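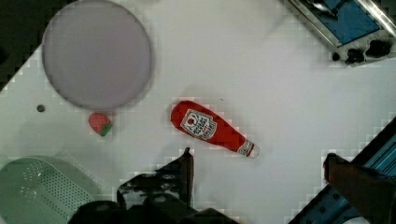
Play kitchen table: white top marks easily, and how to store the loose pieces

Home & Family > Toys and playrooms > Furniture care
Posted 5 Dec 2018

We run a small play corner with one low table that has a white top. On it are the usual pretend kitchen pieces: a large round plate in a pale lavender-grey, a light green colander, a red ketchup bottle and some small toy food including a strawberry. The ketchup bottle spends most of its time on its side.

Two problems.

First, the white surface is picking up coloured marks. Some wipe off with a damp cloth. Others do not, and dish soap makes no difference to them. I don't know what the top is made of. It came second-hand without paperwork. It has a smooth finish and I would like to keep it that way.

Second, the small items go missing. The plate and colander are easy to find at pack-up, but the strawberry has been under the heater twice. I have a budget of 12 dollars for a storage solution, and the shelf above the table is already full.

What is the correct cleaner for the marks, and is there a storage method that doesn't need a shelf?

Lositz

Fustell
Marked as helpful by the poster

Work out what kind of mark it is before choosing a cleaner. There are two common kinds on white tops.

Surface transfer: colour rubbed off a toy or a crayon and sitting on top of the finish. You can sometimes feel it with a fingernail. It responds to bicarb soda mixed with water to a thin paste, applied with a soft cloth and light pressure, then rinsed off. Do a test patch on the underside or a back corner first. Bicarb is a mild abrasive and will dull a gloss finish if you lean on it.

Migration: dye or plasticiser from a soft plastic item that has sat in one spot for a long time. The colour is in the finish and no household cleaner will lift all of it. It may fade over some months. Strong solvents (acetone, thinners) will damage many plastics and paints, and as you don't know what the top is, leave them alone.

Method I use for the first kind:

1. Wipe with warm water and a drop of detergent. Dry fully.
2. Mix one teaspoon of bicarb in 300 mL of water. If that does nothing, go to a paste.
3. Work on one mark at a time, small circles, no more than a minute.
4. Rinse twice with clean water. The residue dries white and you won't see it on a white top until it is on someone's sleeves.
5. Dry with a clean towel.

Melamine sponges also work, with the same warning about gloss. Cut them small, use them wet and keep them out of reach of the kids.

To stop it coming back, don't leave soft coloured pieces on the top overnight. Hard plastic is less of a concern. If the ketchup bottle is the squeezy type, stand it up on its base or put it away. If it's rigid, it can lie wherever it likes.

Wash the toy food as well. A lot of what ends up on the table starts on the toys. Anything with a seam or a hole should be wiped and not soaked, as water gets in and doesn't come out.

Trikudgate

Can't help with the marks, ours is timber. For storage, use the colander. Small food goes in it, the plate goes on top as a lid if the diameters are close, and the stack lives on the table. Cost is nil. We did this from January onward and lost far fewer pieces.

If the plate is too wide it slides, so put it underneath instead and sit the colander on it.

Check the sizes of the small pieces too. If children under three use the table, anything that fits in a choke tester should go regardless of how it is stored.

Lucero

Mesh bag with a drawstring, the kind sold for washing delicates. Hang it off a hook under the table edge. Well inside 12 dollars. Keep the cord short. Wet toys dry in it too.

Also fix something along the bottom of the heater so things can't roll under. Check what the heater maker allows first.

I just use methylated spirits on our table and it has been fine, but it's laminate.

Fustell

Replying to Lucero: metho is usually all right on laminate, but the poster has an unknown finish and it can soften some paints and lacquers. Test on the underside, let it dry, then look at it again in daylight before going near the top.

Lositz

Bicarb paste took off most of the marks. Two remain, both at the end where the bottle usually lies, so I am treating those as migration and leaving them. The plate is wider than the colander, so it has gone underneath.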